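Packaging and Everyday Objects
Handout 4: Reading a bottle and a button
Prepared by Fumiko Sakamoto, revised by Ekene Akande
30 January 2018

Read this before the workshop. You will need a pencil, a sheet of plain paper and one full or partly used drink bottle with its label still on. Last week's handout on cartons (the Zaki juice range) will not be needed again until the review session.

1. What we mean by reading an object

Most packaging is looked at for a very short time. A buyer picks it out by color and shape, and the text comes later or never. In this unit we slow that down. We take two cheap objects that would normally have nothing to do with each other, put them side by side, and ask what each one says and how it says it.

The two objects are a bottle of water with a printed wrap label and a round push button with a word on its cap. The bottle carries a great deal of text and a picture. The button carries one word. Both use a strong color, and both have to work for a person who is not paying much attention. 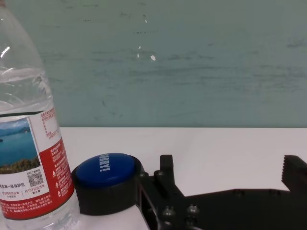

Fig. 1. Water bottle label with landscape photograph, QR code and red text band, next to the SORRY! button.

2. The label

A wrap label has no true front. The designer has to pick one side to act as the front and then decide what happens as the label goes around. On most bottled water the work is shared out in zones: a picture zone, a name zone, a legal zone and a zone for codes. Mark these four on your own bottle first. If two of them overlap, mark the overlap as well.

The landscape on our bottle is a lake or reservoir with green hills on the far shore. Water labels use this kind of picture all over the world. The line of red text under it ends in 一级保护区, meaning a first-level protection zone. Students who read Chinese should hold back during the first exercise and let the others guess from layout alone. It is useful to find out how much a reader can get from position, size and color before the words come in.

Small white text on red is common and hard to read. Red is a good color for being seen from the end of an aisle, but thin strokes tend to fill in when they are reversed out of it. Compare it with dark text on white at the same size. Write down the distance at which you lose each one.

3. The container under the label

Clear plastic gives the designer less control than a carton does. The contents show, the level of the contents shows, and so does whatever is standing behind the bottle. Ridges stiffen a thin wall and give the hand something to hold. They also bend the light, so a label is nearly always placed with some clear plastic left above it and below it.

The cap is a separate part, often from a separate supplier. When its color is matched to the label, the two read as one design even with clear plastic between them.

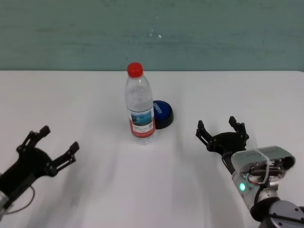 Fig. 2. Red screw cap and red lower band on the label. The blue button is behind the bottle.

Ebuka Eze's notes from the June session make a point worth repeating here. Ask for the cap color early. His group drew a full label for their made-up brand, Drirkari, in a soft orange and then learned that the caps they had been given came only in white and blue. They had to start over with 2 days left.

4. The button

A novelty button is a simple object: a base, a cap and a word. The base is wide so that it stays put when struck. The cap is domed so that the palm finds the middle without the eye helping. The word goes on the cap because there is no better place for it.
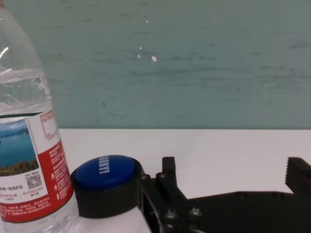 Direction is the part of this unit that students most often skip. A round object has no top, so the lettering alone tells you which way it faces, and a person walking past will meet it from any angle. Set the word in capitals on a blue dome and turn it sideways to the viewer, as it is next to the bottle, and you still know that it is a word before you know which word. The bottle has the opposite problem. It always stands the right way up, but half of its label is always out of sight. Sketch both objects from the same seat, then turn each by a quarter and sketch again.

5. Workshop exercise

Work in pairs. Total time is 43 minutes, including the discussion.

First 10 minutes: draw the label of your bottle laid out flat, as one long strip. Do not peel it off. Turn the bottle as you go.

Next 15 minutes: shade the strip by zone and add the color of each zone in words. Note the smallest text you can read without picking the bottle up.

Then put a second object beside the bottle and move it until it hides behind the label. Write down what can still be recognized from color and outline.
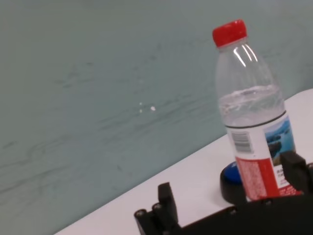

Lawal Jibrin objected to this last step when the handout was being revised, saying that a label should be judged alone because shelf position is the store's business and the designer has no say in it. Ekene's answer was that the designer has no say in it either way, so the label had better be tested with something next to it. Both views may be used in the written work.

6. To hand in

One flat label drawing, shaded. Two sketches of each object. Half a page on which zone of your label you would make smaller, and what you would do with the space.

Drawings go in the Vulcombe folder on the shared drive. Paper copies can be left with Nnamdi Afolabi. Please write your pair number on the back of every sheet.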